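Fitting out the wash area at Lultard

The Drellau unit at Lultard has a small wash area which the firm's fitter put in over nine weeks of part-time work. It has a vanity with an inset basin, some storage, and a share of the services that run through the rest of the building. We spoke to the fitter in June 2001 about the choices made and the ones he would make differently.

He began with the ceiling, which he regards as the part most people get wrong. "It's corrugated sheet, painted white, and the ribs run on the diagonal as you stand in the room. You can't hang a light wherever you fancy. You find the beam, you work out from the beam, and the lamp goes where the fixings allow."

The air conditioner was placed high on the left wall, under the ceiling, and the conduit was kept on the surface along the top of the back wall. He had been asked to bury it. "I said no. If it's on the surface I can trace a fault in 2 minutes with a torch. Once it's in the plaster I'm guessing, and then I'm cutting." 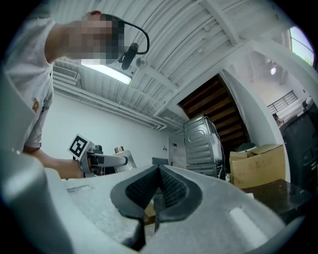
The ceiling at Lultard, with the light, the beam and the air conditioner on the left wall.

He is less satisfied with the appliances. The stainless steel one has a cable trailing from its top edge, and he would have preferred a lead that left lower down. "Anything that comes off the top gets knocked. I'd have put a clip on it. It's on the list." The list, which he keeps in a ruled notebook, had 60 entries when the job was handed over in November and has grown a little.

The countertop took the longest to settle. Drellau had priced a plain laminate first and then a pale composite from Hyvönen, and ended with black marble with white veining. The top cost 479, cut and delivered, and the cut-out for the basin was done at the yard. "I won't cut stone on site if I can help it. The dust goes everywhere and you've only one go at it. You send them a template in hardboard, you write the dimensions on it as well, and you check both before the saw goes on."

The basin is a white rectangle with a round chrome drain near the middle. He chose the shape for the sake of the sealing. "Straight runs of sealant are easy to do and easy to rake out. A curve takes longer and looks worse when you redo it."

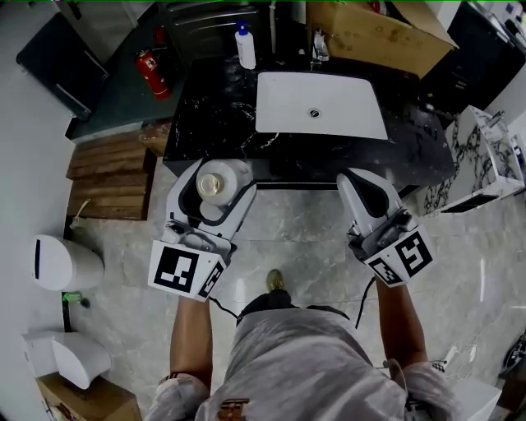 The tap stands behind the basin, and he allowed enough clearance at the back to get a cloth round the base. Water left standing there will mark polished stone – hard water especially – and he asks that the top be wiped down at the end of the day with plain water and a dry cloth. Vinegar and limescale remover are kept away from it. "They sell you a Feronon sealer for it and that's fine, but it slows a stain down. It doesn't stop one. Bottles with anything acid in them shouldn't live on that top."

Storage is the open question. Boxes gather on the counter because the cabinets are not deep enough for them, and cardboard picks up damp. He would like a shelf at the side for cartons and a fixed place for timber. The fire extinguisher is by the vanity against the teal part of the wall, and he wants the space below it kept free. "You should be able to get a hand to it without leaning over anything. I'd move the slats first, before I did the shelf."

The floor is grey marble and he has no complaints about it beyond the polish. "It shows every drip. I'd have gone for a honed finish, but I was asked after it was ordered."

Related items
Surface conduit or buried: notes from three jobs
Making a hardboard template for a stone top
Raking out and renewing sealant
Hyvönen composite tops, price list
Where to mount an extinguisher in a small room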